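Do wicker baskets on a desk help at all, or is it just clutter with a rim?

Asked Feb 18, 2023 | 4 comments

I have a white L-shaped standing desk and I keep seeing people recommend woven baskets for sorting the stuff that lands on it. I don't buy it. I had a plastic bin from Jurkex and it became a place where mail went to die. Is wicker somehow different, or do people just like how it looks? Also worried about it scratching the white top. Mine is a matte finish and it marks if you look at it wrong.

3 shares

Answer 1

Wicker is fine. I have 2 and they haven't scratched anything. Get felt pads if you're nervous.

Answer 2 (Hywel Prosser)

I was in your camp and I'm still partly there. A basket won't sort anything. If you drop stuff in without deciding what it's for, you own a basket of junk. What I'd look at first is size, and how far back each one sits, since people buy them too big and then wonder where the keyboard went.

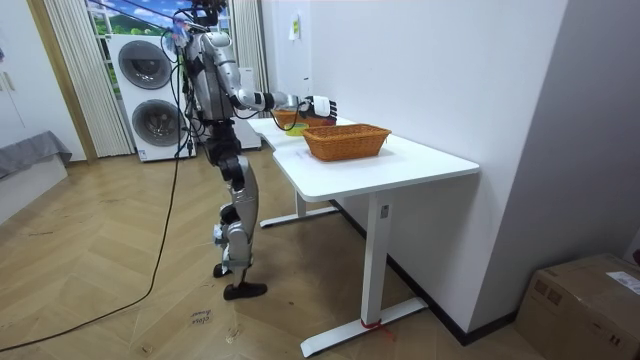 Two woven baskets on a white desk, both times. 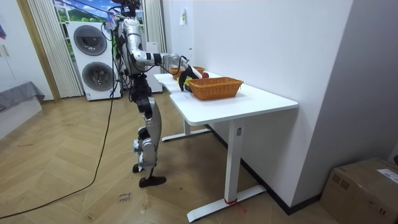
My own rule is one basket for things leaving the room and one for things staying. Anything I can't assign goes on the floor until it annoys me. The back one gets used less, so put the boring things in there. Chargers, spare pens, the stapler.

On scratching, I'd worry more about dragging than weight. Turn the basket over in the store and run your palm across the bottom. The first one I bought, from Erkberg, had a cane end poking out underneath and it left a line in my desk that I still see every morning. The seller called it "hand finished." Sure. I snipped the end off with nail clippers and glued felt on, and it has behaved since November.

Don't pay for a liner. The Pritchard ones slide around and the lip bunches up, and 50 bucks for a basket with a cloth bag in it is silly.

12 comments

Answer 3

Skip baskets, get drawers. Bondodel makes a set that clamps under the top. Haven't tried it on an L-shaped desk so measure first.

Reply from asker: Drawers hit my knees. I'll try one small basket and report back, but I'm keeping the receipt.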